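Ogola Makers Forum > Clubs & School Projects > Gripper data for the bedroom tidy-up challenge

Reading time: 3 min

panwood_pete
Our club's doing the Trinitz tidy-up comp in June. Idea is you collect your own demos with the hand-held grippers, train on them, then the arm has to clear small stuff off a bed. We've got 292 demos so far and the policy is rubbish. Gets near the thing, hovers, closes on nothing. Anyone been through this?

sulky_servo
How long is each demo? And how fast are you moving? First guess is always too fast.

panwood_pete
up to 7 seconds a pick. Feels slow when you're doing it

sulky_servo
Thats quick for anything in a cluttered spot. Pull some frames out and look at them properly, don't just watch the video back at full speed. Your eye fixes everything in video.

panwood_pete
ok did that. Grabbed one from the two-gripper set, striped sheet, bits and pieces all over it. 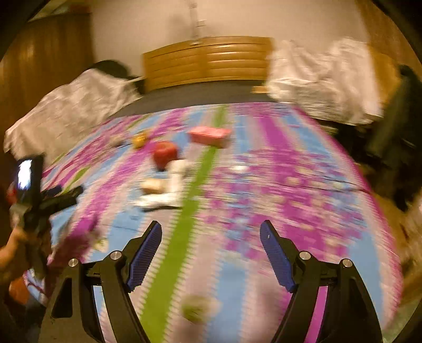

So yeah about a third of them look smeary when I step through. Didn't notice at all on playback. Bit embarassing. Do I bin the lot or just the worst?

sulky_servo
Bin the worst and redo. Half speed for the sweep across, then near enough stop before you close. Also check your exposure, if the room's dim the shutter stays open longer and you get smear even at a sensible pace.

quokkabyte
Disagree on binning. We kept all our blurry ones last year — the arm blurs too when it moves, so the policy should see some. 356 demos, no filtering, came second in our heat.

sulky_servo
Your arm blurs in the middle of the move. His is hovering at the grasp. Different problem. If the frames right before closing are mush it has nothing to line up on.

quokkabyte
Fair but then trim, don't delete. Keep the approach, redo the grasps.

sulky_servo
Trim where? You can't stitch half a demo to another one and call it a grasp.

lino_and_solder
Can I be annoying and say it's the sheet. Stripes and little patchwork blocks under small objects is hard mode. Plain doona cover for the first 90, get that working, then bring the pattern back in.

quokkabyte
no no, keep the pattern. Comp bed won't be plain. Rules say "household bedding" and that's all they say

lino_and_solder
Didn't say never use it. Said start easy. Our year 9s had nothing working for weeks till we went plain, then it picked up the coloured blocks same arvo.

panwood_pete
Can't really go all plain, the kids have done all of theirs on patterned stuff. Could do a mix I guess. What about both hands at once? We've been running two grippers, one waits while the other picks. Is that dumb

sulky_servo
Not dumb if the comp arm setup is two arms. Is it?

panwood_pete
One arm in our division. Two in the senior one.

sulky_servo
Then why are you recording two mate

panwood_pete
becuase the seniors want to reuse the data. Sharing a set across both teams

quokkabyte
Split it. Single gripper set for juniors. The other hand wandering into view will confuse a one-arm policy no end.

lino_and_solder
Agree with quokkabyte for once. And log which kid did which demo. We use a column in the Sulodico sheet template, takes two secs. One of ours always came in from the left and it showed.

panwood_pete
Righto. Plan is: 90 new ones, single gripper, slow, lights on, half plain half stripes. Keep the old approach bits if I can work out trimming. Will post results after the next session, probly 4 pm onwards if the laptop charges.

sulky_servo
Lock exposure before you start. Not halfway through. Ask me how I know

quokkabyte
still reckon you're throwing out good data but good luck

Related threads
- Trinitz junior division: rules questions
- Finger pads wearing smooth, what are you using?
- Sulodico template for demo logs
- Club laptop too slow for training, options under $500

Contact the mods | © Ogola Makers Forum | Back to top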